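4.2 Ownership and the shared table

Readers who have worked in an office will know the problem already, and may wish to skip to Section 5, where there are statistics. The 709 diary entries collected at Zidham, Iltoscombe and Wimden concern objects left on tables that belonged to everyone. In the literature such objects are called "residual" or "orphaned." In the diaries they are called "that thing" or, in one long-running case at Iltoscombe, "it."

Our coding scheme began with a simple question: did the diarist know whose object it was? This proved too simple by the second week. Diarists often knew perfectly well and preferred not to say, since saying would create an obligation to return it. A stapler with a name taped to it was logged as "unclear" on seven consecutive mornings, by the colleague sitting across from the name. We therefore split the category in two, unknown and politely unknown, and recoded everything from the beginning. The second coder has asked that the length of this process be omitted.

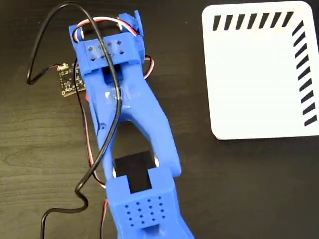

Polite ignorance was most common where the table sat on a route to something else, such as a kitchen or a printer. At Wimden the table stood directly outside the only meeting room with a working window, and nearly every employee passed it several times before lunch. Traffic of this kind ought to return objects to their owners quickly. The diaries suggest the opposite. Each passerby appears to have assumed that the next one would deal with it, a pattern familiar from studies of dirty mugs, and the Wimden table had the slowest clearance of the three.

Iltoscombe tried a written rule. Items were to be removed by 6 in the evening, and a laminated sign said so. Compliance was good for five days. After that the sign itself was moved to the table, where it was logged by three diarists as an orphaned object and stayed until the end of the study. We kept it in the data set after some discussion.

Promotional goods deserve a paragraph of their own. Things with a logo on them are hard to own and harder to discard. They cost the holder nothing, they advertise an institution toward which the holder may have mild feelings, and throwing them out feels like a small act of rudeness to a marketing department. Diarists described printed goods as "from somewhere" and seldom went further, even when the lettering was large.
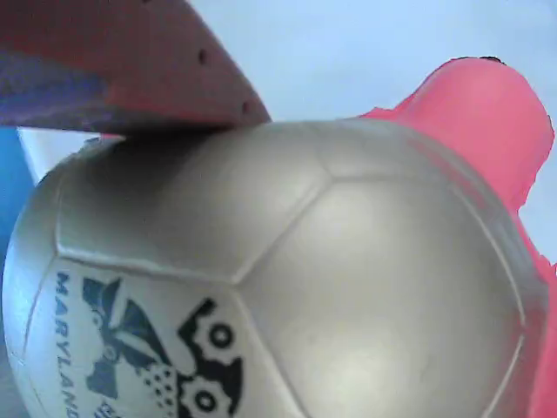 Figure 5. Silver-gray ball with printed lettering.

The Maruyama scale of attachment, which we used in translation, handles such goods badly. It asks respondents to rate how sorry they would be to lose an item, on the assumption that they have noticed it. Scores for printed goods clustered at the bottom and then, when we announced that the tables would be cleared, rose sharply overnight. People came forward for pens they had walked past since April. One tote bag had two claimants and was settled by coin toss - an outcome for which the scale has no code.

We read this rise as an effect of the announcement, and do not take it as evidence of hidden feeling. Threatened removal makes an owner of whoever is standing nearest. The same thing happened at Zidham with a box of envelopes in a size no longer accepted by the building's own mailroom.

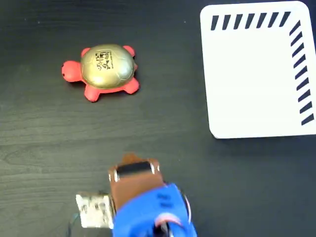
One of the Zidham diarists, shown these findings in draft, thought we had been unfair. Leaving something on the common table, she wrote, was often a way of offering it, and a person who took it away would have been doing exactly what was wanted. She had put out a desk lamp on those terms and was annoyed to get it back with a note.

The objection is a good one and our scheme cannot answer it. An offered object and a forgotten one look alike in a diary entry, and the follow-up interviews asked only about loss. We have added an item on giving to the revised protocol, and the lamp entries are reported separately in the appendix.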